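### 3.2 食器の持ち替え作業と担当者の役割

本研究の調査先は、Galsteadが運営する社員食堂Mestenの洗い場である。一日に扱う食器は2,000点に近く、そのうち666点は深さのある器で、従来は3名が手作業で仕分けをしていた。自動化の後、仕分けの大部分はロボットハンドが行い、人は主に監視と例外の処理を担当するようになった(図2)。

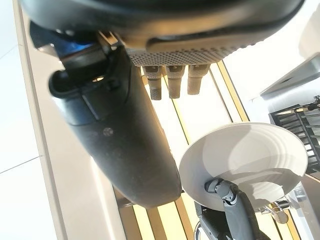
**図2** 手首側カメラから見た作業。三本の指の右方に白いボウルがあり、その下部に別のグリッパの指先が触れている。

聞き取りでは、身体の負担が減ったという回答が多かった。一方で、待つ時間が細かく分かれ、休憩の感覚が弱くなったという意見もあった。現場責任者のYamuna Chacko氏は、9月の導入時から記録表をつけており、停止時の呼び出しはほぼ900件に達した。呼び出しの多くは短時間で終わるが、担当者はそのたびに別の作業を中断しなければならない。

また、器の縁の欠けを手の感触で見つける技能は、現在の手順の中に置く場所がない。この点について、Salian方式の点検表では項目が設けられておらず、担当者は各自の判断で確認を続けていた。次節では、この確認に使われた時間を分析する。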